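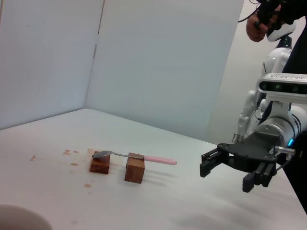
Spoon at rest across the two wooden blocks, bowl end to the left, pink handle to the right. Stains on the tabletop not yet treated.

4 May 2021
Bench notes, tableware and surfaces
Entered by Teodora Pavlović. Copy to Kam-wah Yen.

The spoon rest is to remain as two separate blocks for the present. Emiliano Aguirre has proposed joining them with a crosspiece, and the proposal was discussed this morning without a decision. Separate blocks allow the gap to be set for each spoon. A fixed gap would suit the pink-handled spoon and very little else in the drawer.

Placement as agreed: the bowl of the spoon on the darker block, the neck on the lighter one, the handle clear of both. The handle should not bear on the wood. When it does, the bowl end lifts at the slightest touch and the spoon slides off toward the corner panels.

Condition of the table. Orange-brown spots and drips are present to the left of the blocks and in front of them, with a fainter pinkish smear at the foot of the darker block. The source of the pink has not been established. Adoración Campos suspects the wood finish and asks that a block be left standing on a damp white cloth overnight -- a reasonable test, and one that costs nothing.

Cleaning is to begin with warm water and mild soap only. No abrasive pads on the white surface. If the orange-brown marks persist, try a paste of baking soda on one spot near the left side and record the result before proceeding to the others.

Supplies: the cloths from Fakix are listed under order 898 and have not arrived. Ordinary dish towels may be used meanwhile.

Outstanding: result of the cloth test; decision on the crosspiece; a second spoon with a longer neck, to be requested from Vega Moya.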